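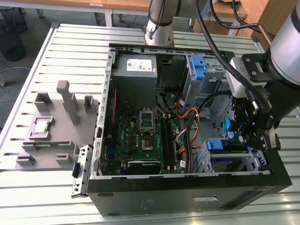 Desktop tower on its side with the side panel removed.

Retiring an Office Desktop: Records, Data and Sorting of Parts

This guide covers the paperwork and handling order for taking a desktop PC out of service. It is written for small offices that hand their old machines to a recycler or sell them on for parts. The settings refer to Ladero, the asset register used at our Gronow and Stumemton sites, but any spreadsheet with the same columns will do.

Last revised: 06/01/2021

Before you start

You will need the asset number, the name of the last department to use the machine, and an administrator login. Set aside a Phillips screwdriver, anti-static bags, labels and a marker pen. Wear an earthed wrist strap for any work inside the case.

1. Open the record

Find the machine in Ladero and change its status from "In use" to "Retiring". Do not delete the entry. The register keeps the purchase date, the warranty details and any software licences tied to the machine, and these are needed in step 6. If there is no entry, create one before going further and enter "found" in the source field.

2. Copy and check the data

Copy user files to the network share, then compare the total file count and size on both sides. Look outside the user folders as well. Mail archives, browser bookmarks and accounts data are often stored elsewhere. Keep the copy for 33 days before any disk is destroyed or wiped.

3. Release the licences

Sign out of all software that is activated per machine. Some packages cannot be released remotely once the disk has gone, and the supplier may then count the seat as used until the next renewal. Remove the computer from the domain last.

4. Remove the storage

Shut down, switch off at the wall and pull out the mains lead. Hold the power button in for a few seconds to drain what is left in the supply.

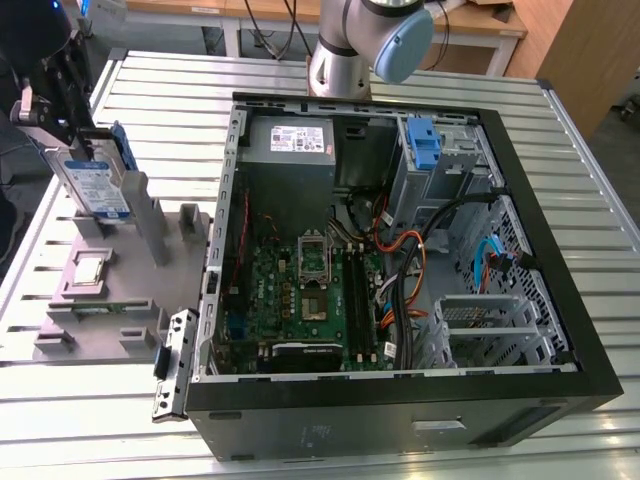 Write the serial number of every disk into the register before it goes into a bag. A machine may hold more than one, and small M.2 drives are easily missed when they sit under a bracket or a graphics card. A disk going back into service needs a full overwrite. Solid state drives should be cleared with the maker's secure erase tool, as an ordinary overwrite does not reach all of the cells.

5. Sort the parts

Memory and processors have some resale value and should be bagged singly, with the asset number on each bag. Processors with pins need a rigid tray.
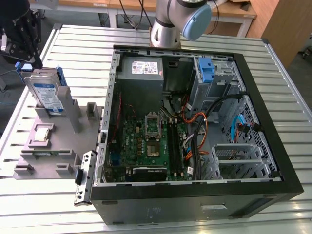
Power supplies are never opened. They go in the mixed electrical crate whole, with their leads tied. Take out the CMOS coin cell and put it with the batteries; recyclers will refuse a crate if loose cells are found in it. Our collector, Nurnemow, accepts crates up to 300 litres and asks for boards and steel to be kept apart – check what yours wants before filling anything. 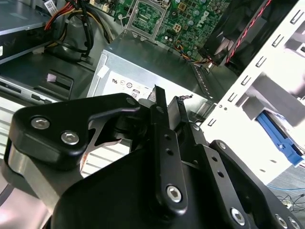
6. Close the record

Attach the collection note and the disk serial numbers, then set the status to "Disposed". Print 2 copies of the form, one for the site folder and one for accounts. Records are kept under shelf code 244.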